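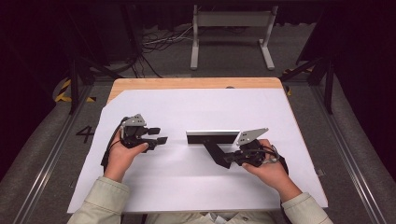

White paper sheet in use as a table covering.

Rastdale White Table Paper, Wide Roll

Rastdale is an uncoated white paper supplied on a continuous roll for covering benches, craft tables and packing stations. It takes pencil, marker and water-based paint. Colour is consistent across a roll, but may vary slightly between mill batches.

Rolls are wound on a rigid fibre core and fit the Gelach wall dispenser and the Amaral floor stand. The older Womeck bench cutter accepts the roll only with the spacer kit fitted, sold separately.

Sold in cartons of 2 rolls. Carton weight is roughly 16 kg - a trolley is recommended for upstairs deliveries.

Storage: keep flat in the original wrap, away from direct sun. Rolls stored on end may develop a crushed edge, and this is not covered by warranty.

Cutting: draw the sheet over the full table length, allow 5 cm overhang at each end and tear against the bar. Tape at the corners if the surface is polished.

Not suitable for direct food contact. Recyclable through kerbside paper collection where unpainted.

Page revised 15 June 2022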